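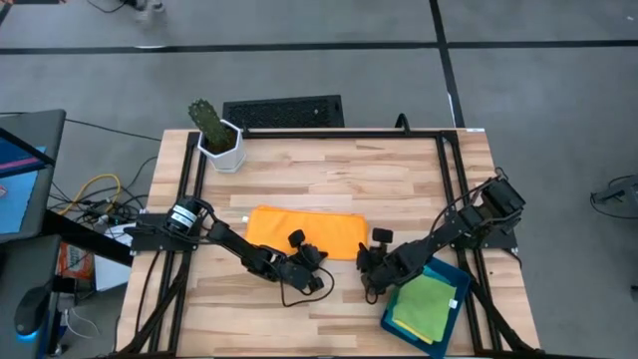
Jesent Linen Hire: Frequently Asked Questions

What do you hire out?
Tablecloths, napkins, runners and tea towels. Colours are listed on the Linen page. If a colour is greyed out it is fully booked for your dates.

Where do you deliver?
Rellville and Stumar. Delivery is free on orders over $300. Under that, there is a flat fee of $10 each way. Orders for Mollel are pick-up only at the moment.

Is there a minimum order?
Yes, $50, not including delivery.

How far ahead should I book?
Two weeks is usually enough. For October and the Christmas party season, book as early as you can. White and ivory go first.

What size tablecloth do I need?
Measure the length and width of the table, then add twice the drop you want on each side. For a drop to the floor, measure from the tabletop to the ground. Round tables only need the diameter. Trestles vary, so check with your venue before ordering.

Will the linen arrive ironed?
Tablecloths are pressed and sent on hangers. Napkins and tea towels are pressed and folded. Light creases from transport can be taken out with a steamer or a cool iron.

Do I have to wash it before I send it back?
No. Shake off crumbs, confetti and food scraps and put everything in the bags supplied. Please don't try to treat stains yourself, as some supermarket removers will bleach the dye. If anything is damp, hang it up overnight before bagging. Mildew can't be washed out and is charged as damage.

What if something is stained or torn?
Ordinary food and wine marks are covered by the hire price. Candle wax, burns, tears and missing items are charged at replacement cost, listed on your invoice.

Can I change my order?
You can change colours or numbers until 5 pm the day before dispatch, subject to stock.

When is pick-up?
The driver comes between 8 am and noon on the return date shown on your invoice. Leave the bags somewhere under cover if you won't be home.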